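Jasska Counter Queue and Acknowledgment System

Last updated: Apr 11, 2017
Reading time: 2 minutes

The Jasska system is supplied to municipal offices, licensing bureaus and records departments that are required to issue a dated acknowledgment for every application received. It consists of a ticket unit, a clerk terminal and a reporting module. The three parts are ordered together and share one maintenance agreement.

When an applicant presents a form, the clerk enters the type of service and the terminal prints a numbered receipt showing the date of filing, the office responsible and the last day on which a decision may be given. A second copy is kept by the office. The due date is calculated from the service schedule adopted by the municipality and leaves out public holidays entered by the administrator.

Applications that pass their due date appear on the supervisor's list the following morning. The supervisor may reassign the file, record a reason for the delay or forward the matter to the appeals officer. Entries on this list cannot be deleted, and any correction is stored beside the original text.

Technical and ordering information

Model: Jasska 755
Service types: up to 1000 per office
Clerk terminals: 2 included, expandable to 30
Receipt languages: two per ticket
Power: standard wall outlet
Reports: monthly, by department and by service type

The Iretti records package can be connected to the reporting module under a separate license. Offices that still use the Mokoena card index may have their open files entered by our staff before the system is placed in service. Closed files are not transferred.

Training is held at the purchasing office and takes one working day for clerks and one for supervisors. The next group of installations will begin in May. Purchasing departments should submit the approved service schedule with the order form, signed by the head of the office. Orders received without a schedule are held until it arrives.

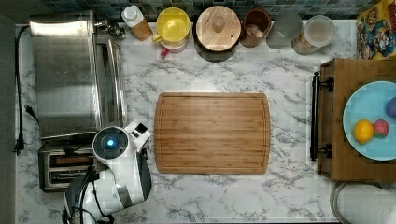 Floarea Filip writes that the printed due date has shortened the line at her permit counter, as applicants no longer return each week to ask where a file stands. She would like the reason for a delay to be printed for the applicant as well, and asks whether older units can be changed to do so.

The printed reason is available on all units now shipped. Owners of earlier units may request the change in writing from Valentin Sandu, Customer Accounts, stating the serial number and the name of the office.

Contact: Customer Accounts, Jasska | Copyright 2017 Jasska. All rights reserved. | Back to top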